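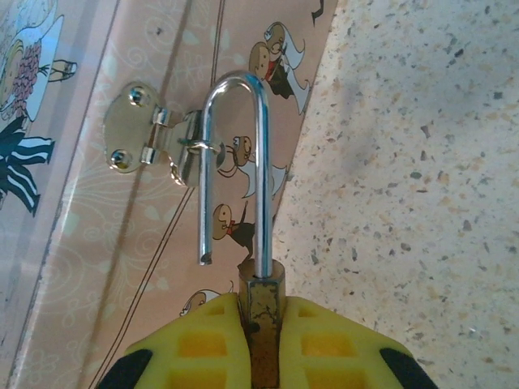
Ville Vuorinen wrote to ask whether Luranow can fetch things from a grid that has already closed. It can't. The grid has to be up, and you have to be able to log in to it with your own account.

Posted in September by Minttu Laitinen

Luranow

Luranow saves a copy of your avatar's inventory from the Grikent grid to a folder on your own computer. I wrote it when Grikent said it was cutting the free storage, and I had years of half-built houses in there that I didn't want to lose. It runs from the command line and has no window of its own.

What it saves

Textures, notecards, landmarks, scripts and any object you made yourself. Objects made by someone else are skipped unless they are marked full permission. Notecards come out as plain text. Landmarks are saved as a region name and a position, so they are readable but won't do much outside the grid. Clothing is saved, but see the problems listed further down.

Getting started

Unpack the download somewhere you can write to. Open settings.txt and fill in your avatar name and the folder you want to save to. Don't put your password in the file, the program asks for it when it starts. Then run

luranow fetch

Log out of your viewer first. Grikent allows one session per avatar and will drop whichever came first, usually halfway through a folder.

To fetch a single folder, give its name:

luranow fetch "Old harbour"

The name must match exactly, capitals included. If two folders share a name you get the one nearer the top of the inventory.

Settings

batch: how many items to ask for at once. The default is 50. I had it at 60 for a while and the asset server started refusing requests, so please leave it alone unless you run your own grid.

wait: seconds to pause between batches. The default is 30. It makes for a slow evening with a large inventory, but Grikent is a small grid and other people are trying to load their surroundings at the same time.

skip: folder names to leave out, one per line. Trash is always left out.

Known problems

Clothing layers made in the old Volton viewer are saved without their colour settings. Everything arrives white. The shapes are fine.

Folder names with a slash in them are saved with an underscore. Anneli Laitinen found that two of hers then ended up as the same folder on disk, with the second one written over the first. Rename them in world before you start.

Error 58 means that the server has the item listed but can't find the contents. Trying again later sometimes helps. If it keeps happening the item is lost, and the log will give its name and the date it was made.

Putting things back

There is an upload command but it only handles textures and notecards at present. Deák is working on objects in a separate branch. Linked objects come back in pieces there, so try it on something you don't care about.

Reporting a fault

Send me the log and the version of your viewer. The log holds your avatar name and all your folder names, so read through it before you post it in public.

Thanks to Saimi Laitinen for testing the Mac version and to Jouko Juntunen for the texture decoder.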